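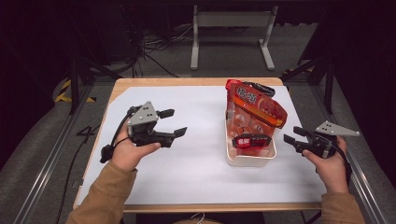 From: Edvin Bråten
To: Pinddale book history list
Date: June 25, 2018
Subject: Re: Ruling pattern in the Usten psalter

Thanks for the quick answer. I have quoted your message in full because the list archive dropped it from the thread and a couple of people wrote to me off list asking what we were talking about.

> Edvin,
>
> I looked at the Usten psalter in December and took notes on the
> ruling, but only for the first five quires. The lines are in hard
> point up to the end of quire three. After that they are in lead,
> and the prickings move from the outer margin to both margins.
> Lindholm's catalog says the whole book is ruled in hard point,
> so either he only looked at the front or my notes are wrong.
>
> The other thing is the leaf count. Lindholm gives 137 leaves and
> the modern pencil foliation stops at 136. I did not have time to
> find out why. Do you know whether anyone has checked the collation
> since the rebinding?
>
> Also, does the second scribe start where the ruling changes? It
> looked that way to me, but I was working from the microfilm
> printout for most of the day and the contrast is poor.
>
> M.

Taking these in order.

Your notes on the ruling are right. I had the book for two days last month and went through every quire. Hard point stops at the end of quire three and lead begins on the first leaf of quire four. It stays in lead to the end, except for one bifolium in quire nine that has both. On that bifolium the hard point lines are spaced wider than the lead lines and the scribe ignores them. My guess is that it was a leftover sheet from the first campaign, ruled again to match its neighbors.

On the leaf count, Lindholm is correct and the pencil foliation is off by one. There is no leaf between 88 and 89 with a number on it, but there is a leaf. It is a half-width slip sewn in with the canticles, written on one side only, and whoever did the numbering must have taken it for a stub. I would call it 88a and leave the rest of the numbers alone. Kunitz cites the pencil numbers all through his article and it would only make trouble to change them now.

I don't know of any published collation after the rebinding. The one in the catalog was made before it, and the binder's report is a single page that does not mention the order of the leaves. My own collation comes to 17 quires, mostly eights, with a six at the end that has lost its last leaf. I will send it to anyone who wants it. Please treat it as a draft, as the sewing in quires 12 and 13 is very tight and I could not see the center of either.

As for the second scribe, he does not start with the lead ruling. The first hand goes on for another leaf and a half into quire four and stops partway down the page, in the middle of Psalm 40 (Vulgate numbering). The change is easy to miss on film. Look at the g, which has an open lower bowl in the first hand and a closed one in the second, and at the abbreviation for "quoniam," which the second scribe writes differently every time. The ink is also browner from there on, though I would not lean on that.

So the sheets in quire four were ruled before the first scribe left off. That seems to me to count against Kunitz's idea that the book was begun in one house and finished in another, but it doesn't rule it out. A few ruled quires could have traveled with the unfinished book.

Two questions back to you. Did you note the line count for quires four and five? I have 21 lines in both, and 22 in the first three. And do you still have the microfilm printout for the calendar pages? The reading room was not willing to bring out the calendar because of flaking on the gold, and I would like to check the feasts entered in the later hand.

Edvin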